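**Skeltberg Repair Library - progress report for the Rivadeneira Fund**
9 Oct 2026

Hi Mulugeta,

You asked for something less stiff than the May report, so I've ditched the template and will just tell you how it's going. Shout if your trustees need the boxes filled in as well and I'll do them.

### Lending

We're up to 426 loans since the grant started, which I'm really pleased with! The carpet cleaner is still the thing everybody wants (the waiting list for it is silly) and the hedge trimmers went mad over the summer. The tile cutter has barely left the shelf. I think people are a bit scared of it, so we're going to try a short evening session on tiling in the new year and see if that shifts it.

Late returns are better than they were. We swapped the fines for a text reminder the day before, and most people just bring things back now. Two items are properly missing - a sander and the small pressure washer - and I've written both off in the accounts.

### Money

You gave us £2000 for this stage and we've spent nearly £1,600 of it. Most went on the Drater shelving and the electrical safety tester, and the rest on insurance and spare blades. The shelving cost more than I'd put in the bid as the first lot wouldn't fit under the pipes and we had to go for the shorter units. I moved £40 across from printing to cover the delivery charge. I hope that's all right, and I can send the invoices whenever you like.

### Repair evenings

These have been slower. We planned 10 and have held seven, mostly down to the heating at Venier Hall packing up in the spring. The remaining three are booked and the hall has promised us radiators that work. Toasters and lamps are still the bread and butter, though we had a lovely old sewing machine in last month that took the whole evening and two of us to get going again.

What people seem to like best is sitting down with a hot drink while they wait, so I'd like to keep a little back for tea, milk and biscuits.

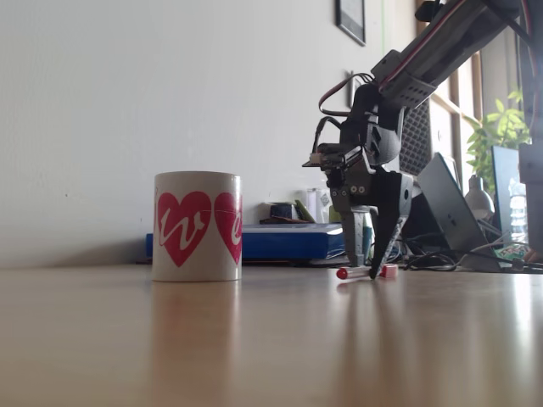
*The hearts mug, on the table.*

### What's next

- Finish the safety testing backlog (mostly drills)
- Put the catalogue online so people can reserve from home
- Tiling session, if I can find someone to lead it
- Sort out a second key holder, as it's only me at the moment and I'd quite like a holiday

One question for you - can any underspend roll over into the next stage, or does it have to come back? It affects whether I order a second carpet cleaner now or wait.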